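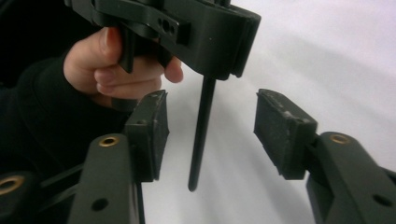

A black plastic part with its rod hanging between the gripper fingers, pads open.

The hand-held grippers have been on our benches since last November, and I have been asked often enough what they changed that I would like to write it down once.

Background first. I work in assembly at Cirkatero. We build latch and hinge units for equipment cabinets, and most of the plastic comes to us as molded subassemblies from a shop in Novilside. The work is small parts, short screws, and a lot of turning things over to see the other side. A shift is 17 of us. Before the project, all of the handling was done with fingers and the occasional pair of tweezers.

The plan is for two robot cells to take over the transfer steps: pick the part from the tray, present it to the fixture, put it back. The project is called Handumico on the schedule board. For the cells to do the transfers, somebody has to show them how a transfer goes, and that somebody is whoever is on bench 2 that day. You hold the tool, close the fingers on the part, move it, open the fingers. The target is 40 clean repetitions per part number. We had 282 part numbers on the original list, and management has since agreed that a good share of them will never be worth automating.

The rod is where most of the trouble is. On the parts that have one, it is the obvious thing to grip, because it is thin and it sits clear of the body. It is also the worst thing to grip if the pads are not square to it. Close at an angle and the part rotates around the rod, and you put the body down wrong side first. With bare fingers you correct for this without noticing. With the tool you have to set the angle before you close, and it took me several weeks to stop fighting it.

The pads wear. They pick up pale scuffs along the edges, and once the surface goes slick the grip gets unreliable well before the pad looks finished. We asked for a replacement interval and got one in the spring. Before that, people swapped pads when they got annoyed, so the recordings from one bench were not comparable with the recordings from the next.

What changed for the people doing it:

Pace. Recording is slower than assembly. For the first two months the hours on bench 2 counted against the line rate, and the numbers looked terrible. They are now booked separately. If your plant is planning something similar, get that settled before the first day.

Wrists. Holding a tool at a fixed angle for an hour is harder on the forearm than ordinary bench work. We rotate after 40 minutes. I would prefer less.

Skill. This is the part I have mixed feelings about. The people with the best hands get the most recording time, and so they spend the least time assembling. Newer people get more assembly hours but have fewer experienced people beside them to ask. Rework on the hinge units went up over the summer. I can't prove the two are connected.

Jobs. No one has been let go. Two positions that opened this year were not filled. Both of those statements are true and I think they should be said together.

The first cell is running on four part numbers, all of them flat-bottomed and without rods. It does them at a steady rate and it does them on nights, when we were always short. The rod parts are still ours. Bakhtiari, the integrator, wants to try a notched pad that would center the rod on its own. I have seen the drawing and it looks reasonable, though the notch will mark the softer plastics unless they change the pad material too.

The trial pads are supposed to arrive in November. Until then we keep recording with the flat ones, and I expect part of that work will have to be done over.

Posted 2023-09-22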